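Diltwood Sewing and Mending Forum
Bags, Pouches and Soft Luggage

Thread: Fabric pouch that slumps, do I line it or leave it?

saltbush_sewer
Friday, May 8, 2026

Hello all, long-time reader and only an occasional poster, so please be gentle. I've finally finished the little teal bag I was going on about in the scrap-swap thread, the one with the zipper running down the front instead of across the top. It's for my knitting (socks mostly, so one ball and a set of needles), and I'm very fond of the colour, but I can't decide if I'm happy with how it stands up.

I used a Lavia upholstery remnant for the outside and no interfacing at all, as I wanted it soft enough to squash into my work tote. Well, I got soft! The base flattens out nicely when I put it down, but the sides sag and go all wrinkly, and then the zip sinks back into a sort of valley.
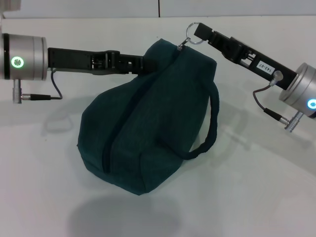 The teal pouch sitting up on the table, zipper side out, loop handle on the right.

So my question is whether I unpick the lot and put something stiffer inside, or leave well enough alone. I've got half a metre of Saithong fusible in the cupboard, but I've never fused anything to a bag that was already sewn, and I'm a bit scared of cooking the zipper. Any thoughts very welcome, and take your time, I'm off to my sister's for the weekend and she has terrible internet.

pin_and_bobbin

Oh, what a lovely colour! I would leave it alone, truly. My favourite knitting bag is the floppiest thing you ever saw and it has been on more train trips than I have. Once there's a ball of wool in the bottom it fills out and looks like it was meant to be that way. A stiff bag looks very smart on the shelf and then pokes you in the ribs all the way to town.

The heathered fabric hides creases well too, so I doubt anybody but you will notice them.

oldtreadle

I'm going to disagree with pin_and_bobbin, with great affection as always. The softness is fine, it's the zipper I'd worry about. When a zip sits back in a groove like that, the fabric on either side wants to fold over the teeth, and one day you'll be in a hurry and catch it. I did exactly that on a toiletry bag and ended up cutting it out with nail scissors in a motel bathroom.

You don't need to unpick the lot. Open up the lining seam if there is one, or just work from inside if there isn't, and hand stitch a strip of cotton twill tape down each side of the zip. It gives the edge something to lean on and leaves the rest as squashy as you like. An evening's work, with the telly on.

Please don't iron fusible onto it at this stage. You'll never get it flat in those corners.

saltbush_sewer

Thank you both! No lining, I'm embarrassed to say, I ran out of puff. So I could get straight in there with the tape. Would 2 cm wide be too much? I've got a roll that size left over from the aprons.

oldtreadle

A bit wide but it'll do. Fold it lengthwise if it feels bulky.

maple_mender

Jumping in from the cold side of the world to say I'd be looking at the handle before anything else. A long loop on one side is very handy over the wrist while you knit, but all the weight hangs off two spots, and on an unlined bag those spots are only holding to one layer. I'd put a small square of scrap behind each end and sew a box with a cross through it. I made a batch of wrist bags for our November craft fair and the ones I didn't reinforce came back to me by spring, poor things.

Agree with leaving the body soft, for what it's worth. I weighed my own sock project just now out of curiosity and it came to 200 g with the needles and the tin of stitch markers, so you don't need armour plate.

pin_and_bobbin

200 g, maple_mender, you have great restraint. Mine is closer to a house brick, what with the spare ball and the peppermints.

I'll give way on the twill tape. I still say it doesn't need it, but it can't do any harm.

hemline_hobart

Has anyone tried a loose base insert in a bag this shape? I cut mine from an old Satoreck storage folder, covered it in cotton and dropped it in the bottom. It comes out for washing and it stops the sag starting from the floor up. Took me 30 minutes, including looking for the good scissors.

oldtreadle

They work, but cut it with rounded corners or it'll wear through the fabric from inside.

saltbush_sewer

You are all so kind. Right, the plan is twill tape down the zip, patches behind the handle ends, and I'll try the base insert if it's still bothering me after that. The fusible can go back in the cupboard with everything else I was definitely going to use. Does it matter if the patches are a different colour? I've only got mustard.

maple_mender

Mustard inside teal sounds gorgeous. Do it!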